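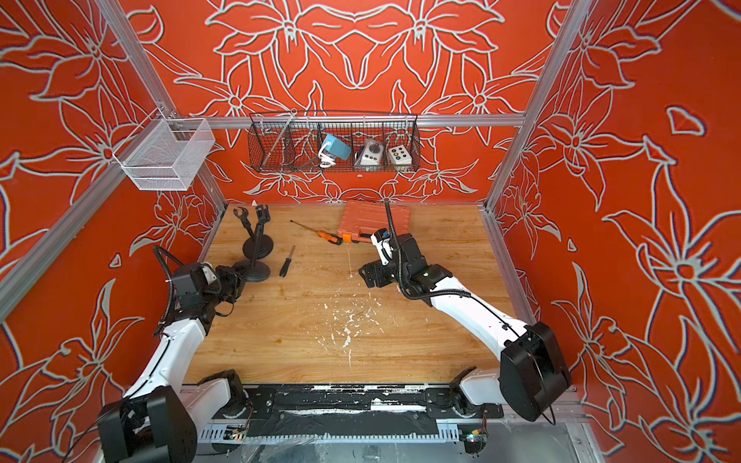
Can the bench frame kit carry two arms on one rail?
Two arms fit side by side on the standard front rail, provided each has its own base clamp and its own power feed.

Workshop > Frames and enclosures > Prindholm bench frame, two-arm

Search the catalogue Enter part no. Go

Prindholm bench frame, two-arm version
Order code: PR-573

The Prindholm is a bench-sized frame for people building a two-arm cell at home or in a shared workshop. It is sold as cut aluminium bar with brackets and fixings. Arms, grippers, tabletop and wall covering are not supplied. Most builders use whatever board they have to hand. Wood is fine if it is flat and does not flex when an arm stops suddenly.

Assembly takes one person almost 8 hours, including squaring up. Build the base first, fit the uprights, then the rear crossbar. Leave all brackets finger-tight until the diagonals of the base match. The front rail goes on last and should be checked with a straight edge -- a twisted rail will show up later as a height error between the two grippers.
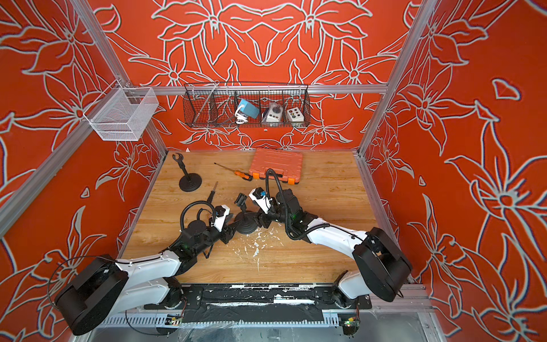 Both arms on the front rail, grippers either side of a tool stand.

Rear crossbar
The bar sits just above table height and takes hook-on wire baskets. A long divided basket is a sensible place for control boxes and button panels, which then stay off the work surface. Small baskets can be hung from the side posts. Keep the load on any one post basket under 157 g if the arm on that side is to be run at full speed.

Tool stands
Round-based stands with a clamp at the top are sold separately under the Titimon name. They are not fixed down. For repeat work, mark the base position on the table and check it before each run. Screwdrivers with long shafts should be placed so that the handle is clear of the arm's path.

Walls
Panels may be painted, papered or left bare. A busy pattern is no trouble to the frame, but users of wrist cameras should test their own software against it.

Cables
Allow a free loop at each wrist. Tie the cable at the upper link and never at the gripper.

Specification
Bench frame weight, boxed: 278 N
Rail fixings: 8 per arm
Baskets: not included
Spares: from Danladi, same order code with suffix D

Kits ordered before 30th August are sent with the older corner brackets. These are interchangeable with the new ones -- only the bolt length differs.

Contact Tedisness Workshop Supplies | Delivery and returns | © Tedisness | Back to top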